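Projects > Sturport > Firmware > Minutes

Sturport firmware group, minutes, August 2026

Present: Bermúdez, Ponce, Meléndez. Absent: Robles.

1. SPI flash driver. Ponce reported read errors above 15 MHz on the Nava board. Clock stays at 15 until trace length is checked.
2. Watchdog. Timeout set to 4000 ms. Agreed.
3. UART bootloader. 3 open bugs. Meléndez to fix the CRC one first.

Action: Bermúdez to order 18 sample boards from Flallent.

Contact | © Pillerari | Back to top
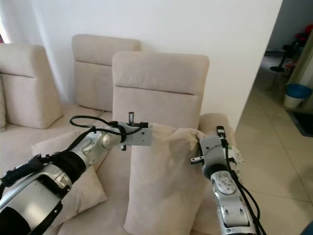 1 min read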